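Can a Robot Do the Laundry Yet?

Feb 20, 2019

Most homes have a washer and a dryer. The part of the job still left to people is the handling: picking clothes up, sorting them, folding them and putting them away. Vosby, a small robotics firm, has spent 20 months on that part.

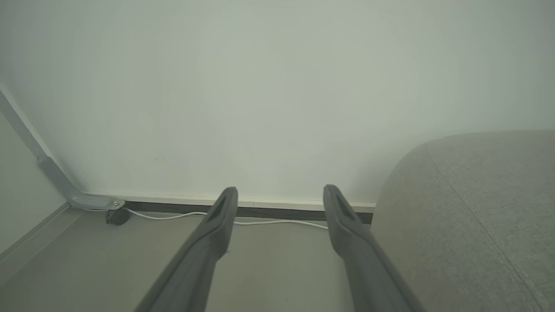
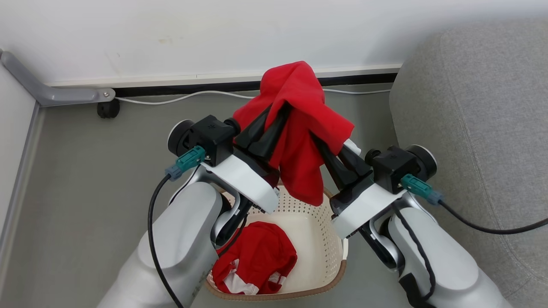 The second view shows both grippers on one red garment, over the laundry basket.

Why cloth is hard

A box keeps its shape when you lift it. A shirt does not. Every time it moves, the robot has to work out again where the sleeves and the hem are. Two shirts in a basket can look like one pile.

Vosby's system, called Gukus, takes 25 minutes to fold and stack a small load. A person can do it in a few. In November the firm ran 1580 pickups and counted how many needed help from an operator. Shirts did well. Socks and fitted sheets did not.

On the shop floor

Masent, which makes work clothes, tried Gukus at its Gillies plant for 30 days. It kept the robot for moving towels between bins and left the folding to its staff. A second trial is planned once the software can handle sleeves.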